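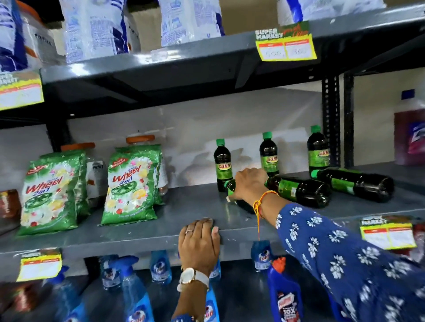 Home Guides Shop Support Forum

Onen Shelf Kit Guide
Part 2: Recording your first restock

Okay, if you made it through Part 1, your headband fits, the recorder is charged and the Onen app knows which store you're in. Now comes the part I like best, which is showing the thing how to tidy a shelf. I'm Kirsty Rudd, I set these kits up for Parnmont, and I've written this the way I'd talk you through it if I were standing in your aisle.

Quick recap for anyone who skipped ahead (I see you). You wear the camera on your head and do ordinary shelf work with your own two hands. The recordings go up to Parnmont, and what comes back is a job file for your Tultolen arm. The arm never sees your store until that file is loaded, so whatever you show it here is what it has to work from.

Before you start

You'll need the headband and camera, the recorder on its belt clip, the short cable, and one shelf that could use some work. Pick a shelf between your waist and your chest for the first try. I always go for cleaning products when there's a choice. You get bottles, packets and tubs all living on the same stretch of shelf, some standing and some lying down, and that's a lovely mix to learn from.

Don't tidy first! People do this every single time. They straighten everything so it looks nice for the camera, and then there's no work left to record. If bottles have fallen over, leave them that way until you're rolling.

Recording a restock

1. Put the headband on and clip the recorder to your belt. Run the cable down your back and leave enough slack to turn your head.

2. Stand close enough to reach the back of the shelf without leaning. Open the preview in the app and look at the middle shelf. Both hands should show when you hold them over the products. If you mostly see the shelf above, tip the camera down one click and check again.

3. Press the button on the recorder once. You'll hear a short beep and the light goes green. Wait a breath before you move.

4. Reach in with one hand and take hold of one item. Wrap your fingers around it the way you normally would. You don't have to pinch it like a claw machine (yes, I've watched people do that, and no, it doesn't help).

5. Lift it, stand it up where it belongs with the label toward you, and let go all the way. Pull your fingers clear before you reach for the next one.

6. Carry on until that product is done. A row of matching bottles counts as one take. Moving on to the packets next to them is a new take.

7. Press the button again to stop. Two beeps means it saved. One long beep means it didn't, and you should jump down to the trouble section.

8. Name the take in the app. "Dish soap, lying down" is plenty.

Do that until you have 100 takes for the job. I know how that sounds! They're short, though, and you can spread them over as many shifts as you like. The app keeps the tally for you.

Note: resting your free hand on the shelf edge is fine. Lots of us do it without thinking. Just keep it out of the path between the camera and whatever you're picking up.

Note: bracelets, rings, watches and long sleeves are all okay. You can wear what you wear to work. The one thing I'd watch is anything dangling that could snag on a cap or a price tag, so tuck loose ends in if they bother you.

Caution: if a bottle is leaking, stop the take and deal with it properly. Don't try to finish the row with cleaner on your hands, and please don't wipe the camera lens with the same cloth afterward.

Caution: never wear the headband on a ladder or a step stool. The cable can catch, and your view of your feet isn't great either. High shelves get recorded with the pole mount, covered in Part 4.

About price tags and crowded shelves

I get asked about tags a lot. Clip-on tags, taped ones, ones that hang a bit crooked, handwritten ones, they can all stay. The arm has to live with them later, so it may as well meet them now. What I would do is press down any tag that's about to drop off, because a tag that moves halfway through a take gets flagged when Parnmont checks it.

Same goes for crowding. If there are packets in front of bottles in front of tubs, great, record it like that. When you need to move a packet to reach something behind it, move it, do the job, and put the packet back in the same take.

Things that went wrong for me

One long beep: the recorder is full or the cable is loose. Push the cable in at both ends and try again. If it still complains, upload what you've got and clear the memory.

Code 152 in the app: it can't find your hands. Nearly always this is the camera pointing too high. Go back to step 2. I lost a whole morning's takes to this at the Negri store in February, so now I check the preview after every break.

Take marked "too dark": bottom shelves do this. Crouch down so your head is level with the products and you're not blocking the light yourself.

Take marked "unclear release": you let go and grabbed the next thing in one swoop. See step 5.

When the takes are done, plug the recorder in, tap Send, and leave it alone until the bar is full. Part 3 covers checking the job file and the first slow run with the arm. Keep the stop button within reach for that one, please.

Guide updated March 30, 2026

Comments (4)

Rokeya Bhuiyan
Thanks for this, much easier than the booklet. Can two people share a job? I do mornings and my coworker does evenings and she's a lot taller than me.

Kirsty Rudd
Yes! Sign in under your own name before you record so the camera height gets saved for each of you. Different heights are good for it.

aisle9
Left handed here. Do I need to switch?

Kirsty Rudd
Nope, use your left. There's a setting under Profile, turn that on before your first take or you'll have to go back and tag them all. I had somebody do that by hand and they were not pleased with me.

Contact Parnmont Support | © 2026 Parnmont | Back to top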